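Risterel Open Day

The Risterel Open Day is a yearly public demonstration of robot arms held in Brultport each June. It was started by Sharon Ogola and received 400 visitors in its first year.

The main demonstration is the shop table, prepared by Musyoka Rotich. Visitors name a product, and the arm must pick it from a mixed display.
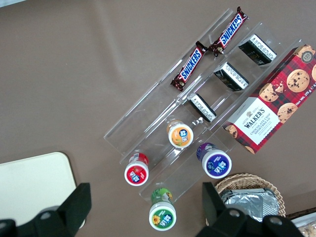
Snickers bars and small bottles in a clear tiered organizer, between the gripper fingers and a box of Walker's shortbread.

Transparent holders are considered difficult for the cameras. Each visit lasts 10 minutes. The highest attendance so far is 1,724.

Last updated: June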